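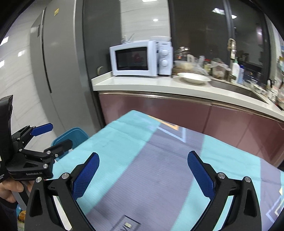

The table with its striped cloth, and the fridge behind it.

Keeping a kitchen table cloth in good order

By Marjatta Rantala

In my kitchen the table is in the middle and everybody passes by it. We eat there, we cut vegetables there, my husband repairs his radio there, and on Monday evening the ironing also finishes there. So the cloth on the table has a hard life. I have kept house in three countries and in every one of them I learned something about cloths, usually by spoiling one first. I write the tips down in the order I use them.

Choosing the cloth

Take a pattern with wide bands or large shapes, in colours which are a little greyed. Teal with grey-lavender is very good. A plain white cloth shows each drop of tea, and a very dark one shows flour and crumbs. Small flowers hide stains best of all, but I get tired of looking at them.

Measure the table before you go to the shop, and write the measure on paper. My table is 900 mm wide and I always believed it was more. For everyday use, let the cloth hang down a hand's width on each side. If it hangs longer, it lies on people's knees and they pull it with them when they stand up. I once lost a full soup pot in this way, and the lid is still bent.

If your cloth has a border or a printed rectangle, put it on the table so that the line runs parallel to the edge. It takes a moment and the whole room looks more tidy. You can also see at once when the cloth has moved.

Stopping it from sliding

A wipeable cloth on a smooth table slides, especially in summer when the windows are open. I tried clips, and they caught on my sleeves. What I use now is a piece of thin rubber mesh, the sort which is sold for under carpets. Cut it smaller than the table top by a hand on every side, then nothing shows. Mine is from Zotcombe, bought at the market in Drellbridge, but any make will do.

Heavy fabric cloths do not need this. For light ones, sew a flat washer in each corner, inside the hem. Choose stainless washers. The ordinary ones leave a brown ring after the second wash, and this ring does not come out.

Daily wiping

Wipe crumbs first with a dry cloth, and only after that with a damp one. When you begin with the damp cloth you make paste. Wipe along the bands from one end to the other, and not in circles, so you do not miss a place.

For a wipeable cloth I use warm water with a few drops of washing-up liquid. Once a week lift the whole cloth and wipe also the table under it. Water creeps in under the edges and stays there — my first table got a grey mark from this, and I had to sand it for a whole afternoon.

Stains

Tea and coffee: bicarbonate of soda with a little water, made thick like yoghurt. Leave it for a quarter of an hour and wipe off.

Turmeric: act quickly, with washing-up liquid, and then put the cloth in the sun. The sun does more than I can do. In August a yellow spot is almost gone in one day.

Candle wax: let it become hard, put an ice cube in a bag on top if you are impatient, and lift it with a plastic card. Never with a knife.

Ballpoint pen: a little surgical spirit on cotton wool. Try it first in a corner, as on some prints it takes the colour away together with the ink. My neighbour Ludger Buschmann did not try first, and now he has a vase standing always at the same place.

Hot pans

No cloth likes a hot pan. Keep the trivets where the hand goes by itself, so on the table or on a hook next to the cooker. Mine were in a drawer for years and no one took them out. I have now two round ones from Dakolwood and they stay out day and night.

Space around the table

The corners of the table should be free so you can walk past without turning your hip. I keep low things low: a plastic basin or a storage bin can stand on the floor near the corner, if it does not come out into the way to the fridge. Open the fridge door completely once before you decide on the place of the table. You need the full door to take out the shelves for cleaning, and people forget this until the shelves are sticky.

A long recessed fridge handle collects dirt from fingers in its hollow. Wrap a damp cloth around a wooden spoon handle and run it from top to bottom. Old stickers on the fridge door come away with warm air from a hairdryer and a little cooking oil after. Pull slowly.

Tiled walls which are shiny show every splash when the ceiling light is on. Clean them in the evening with the lights switched on and you will find the places which you do not find in the morning. Dry with a tea towel, otherwise you only change the splashes for water marks.

Washing and storing

Fabric cloths go in the machine at 40 degrees, inside out if they are printed. Hang them over two lines so they do not get a sharp fold in the middle. Wipeable cloths I never fold. Roll them on a cardboard tube with the printed side outside, and tie loosely with a ribbon. A fold in this material becomes white after some months and then it cracks.

If your cloth has a care label, read it before the first wash and not after. When the letters begin to fade, copy them on a piece of tape and put it inside the cupboard door. I do this for all my cloths and curtains.

Letters from readers

Cheng-en Wan writes that he cuts an old wipeable cloth in pieces and puts them in the drawers and under the sink. I do the same now. The pieces with the cracked folds are good for under flower pots on the balcony, and the small leftovers go under the oil bottle.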